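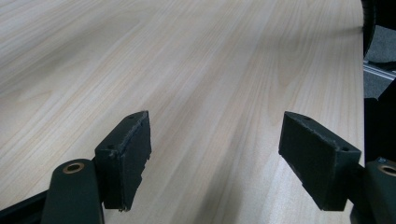 Raltine opened its workshop to visitors on 10/07/2019, and I went because I have been asked more than once whether a machine could take over the folding and wiping at the two guest houses I help run. I wanted to see for myself how far along things are.

The building is behind the Zutwood furniture plant and easy to miss. Parking is shared with the plant, so come early. We signed in, got a sticker, and were split into two groups. Mine was led by Benvinda Valente, who runs testing. The other went with Josué Damasceno and saw everything in reverse order.

First stop was the table work. The company teaches its arms with hand-held grippers. A person picks up the tool, does the chore with it, and the recording goes into the training set. The fingers have black padded faces that close toward each other, and the padding on the one I looked at was frayed along the edge. I asked how often they replace it. Valente said they used to change pads on a schedule and now wait until cups start slipping.

I tried the tool myself on folding a dish towel. It is harder than it looks. You lose all feel for the cloth, and I kept grabbing two layers when I wanted one. A visitor from a laundry service, Ghazala Tarar, did much better. She slid one finger under the hem first and then closed. The staff asked her to do it again.

Then we watched the arm do the same job. It folded the towel in half, then in half again, and set it on a stack. That took close to two minutes. The second towel went the same way. On the third it missed the corner, closed on air, and went through the rest of the motions with nothing in its grip. Someone had to stop it.

Wiping went better. Out of 200 runs the week before, the arm had finished 194 without help, and the log was taped to the wall for anyone to read. I did ask what "finished" meant. It means the cloth covered the marked area. It doesn't mean the table was clean, and dried-on food was not part of the test. Abílio Sampaio, who wrote the test, was open about that and said sticky spots are planned for later in the year.

The shop-floor section was shorter. A second arm, called Hesum, sorts hinges and brackets into trays for Zutwood. It was steady and dull to watch, and I mean that as praise. The parts are always the same and arrive in the same place. The plant has used it on one shift since spring. Sachiko Fujimoto from the plant told us one worker still checks the trays and clears jams, roughly 5 a shift.

There was coffee afterward and a question period. Most people asked about price. The company isn't selling anything for homes and wouldn't give a number. Somebody asked about stairs and the answer was no. I asked about fitted sheets and got a laugh, then a no.

For our guest houses, I would not plan on any of this soon. Sorting identical parts in a fixed spot is being done now. Wiping a bare table is close. Towels are slow and need a person standing by, and beds haven't been started. The next open day is next July, and sign-up is at the front desk of the Bech building across the road.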